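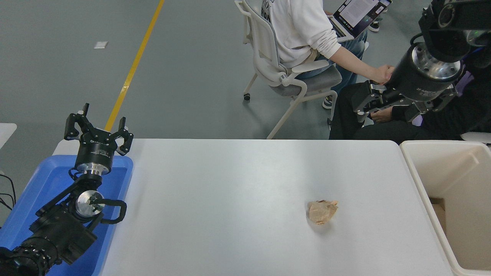

Crumpled paper on the table, two arms, bin on the right side.

temex_fan
Hello all. My question is simple: can a machine clear a table yet? I do not mean a video with music. I mean every day, at the end of the shift, when everybody wants to go home. At our shop we pack small parts, and in June I counted the paper we throw away by hand: 3,279 pieces. It is boring work and I would gladly give it to two arms.

Robles31
Short answer, no. Paper is the worst thing you can choose. A metal part has the same shape every time. A ball of paper has a new shape each time you touch it, and when you squeeze it, it changes again.

stulline_user
I do not agree with Robles31. A soft thing forgives you. If the fingers close one centimeter too far to the left, they still catch something. Try the same with a drinking glass. I think trash is the correct first chore, and folding shirts is the wrong one, but everybody begins with shirts.

temex_fan
This is also my opinion. One piece, one table, one bin next to it. The paper does not need to arrive in good condition.
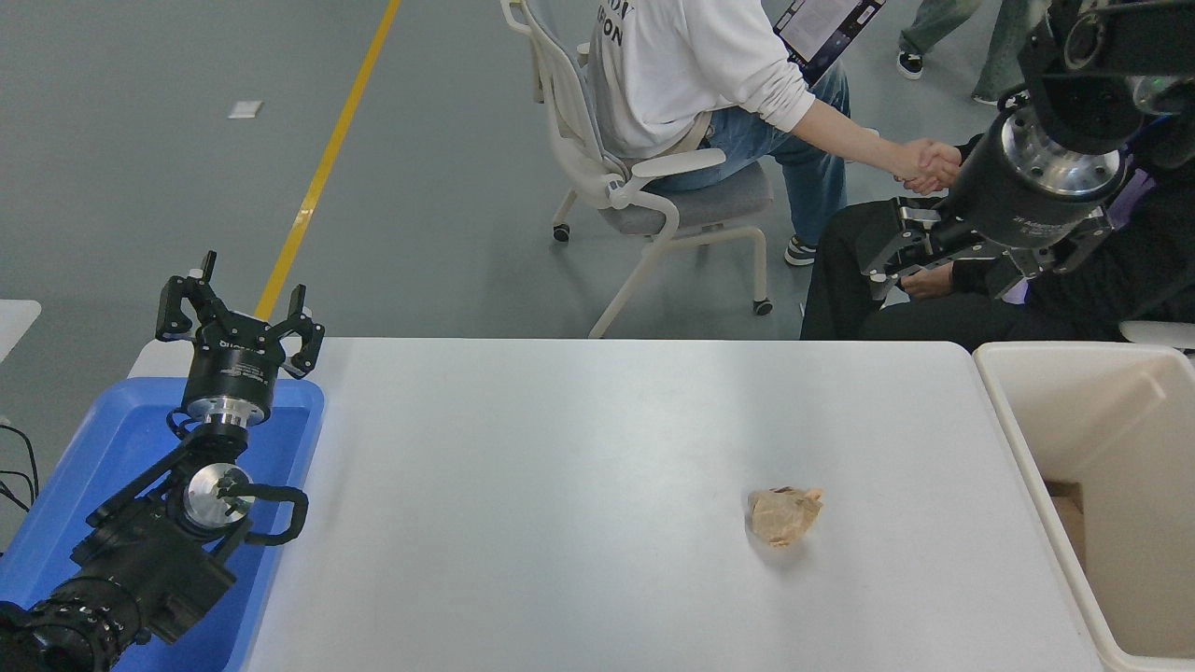
What I cannot judge is the distance to the bin. The side walls are tall, so the arm must lift high before it goes over, and I do not know how much time this costs.

Robles31
Time is exactly my point. We tested a Clodex cell for sorting scrap. In one night it did 904 picks, and 31 of them fell on the floor. Somebody must come in the morning and pick them up. So did we save work, or did we only move it?

stulline_user
31 from 904 is not bad! My children are worse. And your night shift costs nothing in salary.

Robles31
It costs electricity, service and my sleep – the alarm called me at 4 a.m. two times.

oldbench9
I read with interest. For the home I would wait. In a shop you can fix the table and the bin in one place, but in my kitchen the bin is never where it was yesterday. Temex_fan, how many tables do you have?

temex_fan
Nine, all the same height. The bins have wheels, so I would have to block them first. I will ask for a price for one table and write again when I have it.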